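Ich sag's mal so: Wer seinen Planer nur in der Simulation testet, belügt sich ein bisschen, und ich mach das seit Jahren mit Begeisterung! Bei Kutosari haben wir 395 Episoden laufen lassen, und am Sonntag saß ich immer noch da und hab Logs gelesen (freiwillig, ja). 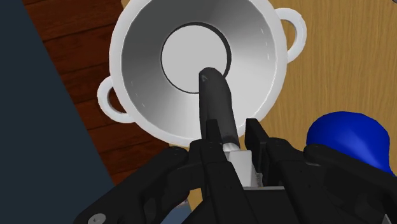
Mich stört an unseren Planern, dass sie das gegriffene Teil behandeln, als wär's ein Anhängsel. Stavros Ionescu meint, eine Kollisionshülle um den Greifer reicht. Find ich nicht! Sobald so ein längliches dunkles Ding zwischen den Fingern steckt und über den Topfrand ragt, gehört es zum Arm, und zwar ab dem ersten Planungsschritt – sonst rechnet man sich eine wunderschöne Bahn für einen Roboter aus, den es so gar nicht gibt.

Pornthip Thongdee hat das in Wuver mal umgebaut, 11 Zeilen. Die will ich im Hauptzweig haben, gern noch im April.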